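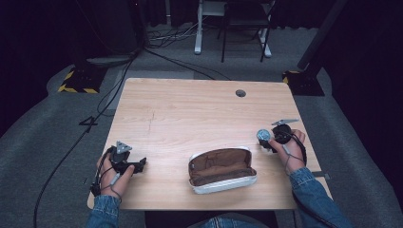

What makes a good glasses case? A shell stiff enough to survive the bottom of a bag, a lining soft enough to be kind to the lenses, and a lid you can open without a fight.

It's a small list, and you'd be amazed how many cases miss at least one item on it! I have owned cases that snapped shut on my thumb, cases that shed fuzz all over the lenses, and one handsome tube that rolled off every nightstand I put it on.

Rasmus Tamošiūnaitė has been mending and making them for years at Cedora, a narrow shop with a bell on the door and a drawer system only he understands. He gets as worked up about hinges as other people do about cars. "Open it and put it down," he told me over coffee one March morning. "Does it stay open? Then you can live with it."

I love this test. A case that lies open on the table, lid back, is a case you'll put your glasses into. One that keeps creeping closed gets left in the hall, and the glasses end up face down next to the toaster (guilty).

Color matters more than I expected, too. A white shell shows up beautifully in a dark tote, though it does pick up ink and denim dye. Brown fabric inside is a lovely match for it – warm to look at, and forgiving of the smudges that turn a cream lining gray in a season. Rasmus cleans linings with a soft dry brush first, then a barely damp cloth, and leaves the lid up overnight.

He sells two hard cases of his own. The Pana is the slim one, made for readers and thin wire frames, and the Bite is deeper, with a lid that closes with a terrific little clunk. Both cost $40. Relining an old favorite takes him 4 days, and he'll do it in wool felt or brushed cotton – I went for the felt, in a mossy green, and have been showing it to people on the train ever since.

Cedora is at 1386 Zurkness Street, open from ten in the morning. Bring your glasses along, so he can check the fit.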